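Section 4: Fitting the Drives and Getting Your Wovora Box Talking

If you've made it through Section 3 you should have the power lead sorted, the feet stuck on and the box sitting wherever it's going to live (mine's in the hallway cupboard, next to the good towels). Now for the bit I like best, putting the storage in and getting the family photos off that old laptop!

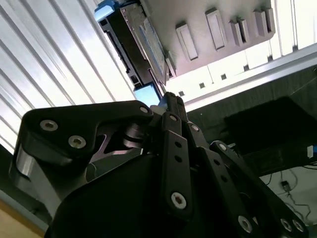
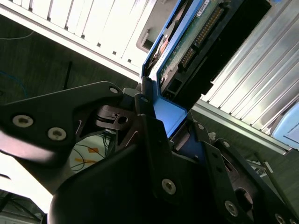
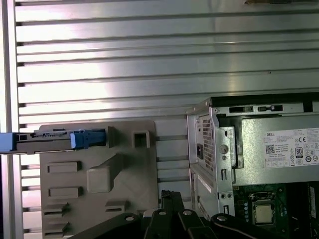

Drive and caddies. The blue caddy, with its drive fitted, is in the second photo; the grey one is in the third.

Before you start

You'll want two drives of the same capacity, a small Phillips screwdriver, a network cable and a cuppa. I wrote these steps on my own box and then Wumpini Ankrah went through them on hers, so where the two of us got different results I've put a note.

Caution: Shut the box down and pull the power lead out of the wall before you touch the drive bays. Holding the button in until the light goes off isn't enough, as the bays stay live on standby.

4.1 Fitting the drives

1. Open the front door of the box. It's on a magnet, so give it a decent tug from the bottom corner.

2. Slide both trays out and lay them on a tea towel or something else soft.

3. Set a drive into each tray with the connector at the open end, and line up the screw holes. Use the four short screws from the little bag marked B. The long ones in bag A are for wall mounting, and they'll go straight through into places you don't want them.

4. Do the screws up finger tight first, then go round again and nip each one up. No need to lean on it.

5. Slide the trays back in until you feel a firm click. If one stops a bit short, pull it right out and try again. Please don't shove it!

6. Write the bay number and the serial number of each drive inside the front cover of this guide. Vlastimil Gajdoš on the support desk will ask you for them if you ever ring up, and you'll be glad you don't have to pull everything apart to read a label.

Note: Wumpini's bottom tray was stiff for the first couple of goes and came good after that.

4.2 First start-up

1. Plug the network cable into the port nearest the power socket. The other port is for the Petudov backup unit, if you've bought one (see Section 7).

2. Plug the power back in and press the button once. The light will blink orange for a while. Go and hang the washing out.

3. When the light turns steady white, open the Sindex app on your phone and tap Add a box. Your phone needs to be on your home wifi, and I've been caught out more than once by mine hopping back onto mobile data.

4. Type in the code from the sticker underneath the box, then choose Mirror when it asks how you'd like the drives set up. Mirror keeps the same files on both drives, so if one carks it you've still got the lot.

Caution: This step wipes whatever is on the drives. If you're reusing old ones, copy anything you care about somewhere else first and then open a few of the copies to make sure they work.

4.3 Copying your photos across

1. In the app, make a folder called Photos. Inside that I like a folder for each year, but suit yourself.

2. Turn on Auto Copy and pick the phone or laptop you're copying from.

3. Start small. I did a batch of 25, had a squiz at them on the telly, and only then let it loose on the rest. All up I had 2,106 photos and the whole lot took nearly 2 hours over wifi.

4. If you've got more than 1,000 in a single folder, the thumbnails can take ages to turn up. The photos are there, the box is just drawing the little pictures. Leave it on overnight.

Note: Duplicates get moved to a folder called Doubles and stay there until you clear it out yourself. Mine was mostly the dog.

If the light stays orange

Check the network cable at both ends, then turn the box off and reseat the trays. If you're on a Frimpong router, look in its settings for Guest Isolation and switch it off, then start again from step 1 of 4.2. Still orange after that? Ring the desk, with your serial numbers handy.

Next is Section 5, adding other people in the house and setting what each of them can see.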